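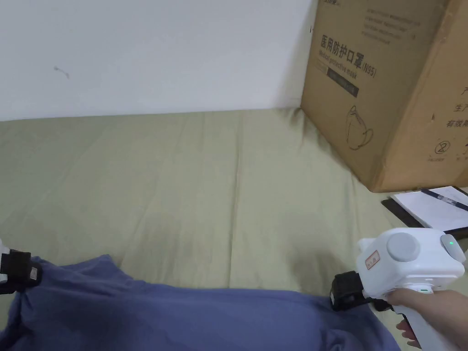
4. Setting your betting limits

The Grolto account opens with no limit, so please set one before you place the first bet. A limit works in the same way for horse races, football and card tables. If you keep paper slips, choose one place for them near where you sit; a brown cardboard box against the wall, even one standing on the bed, is good enough. You will need the slips again in step 5.

1. Sign in and open the page My Account.
2. Select Limits, then Weekly.
3. Type the amount you can afford to lose in one week. The highest amount accepted is 480 dollars.
4. Press Save. The new limit is shown in green when it is stored.
5. Compare the total on the page with your paper slips. If they are different, write to the Tenley help desk before you bet again.

Note: A lower limit starts at once. A higher limit starts after eight days, and you must confirm it a second time.

Note: Bets made at a Lurkano counter are added to the total only in the night. During the day the number can be too low – keep this in mind on race days.

Caution: Do not share your password with a person who places bets for you. All bets made with it count as yours.

Caution: If you reach the limit every week, do not raise it. Go to section 17 and close the account for a period.

Last changed 29/03/2018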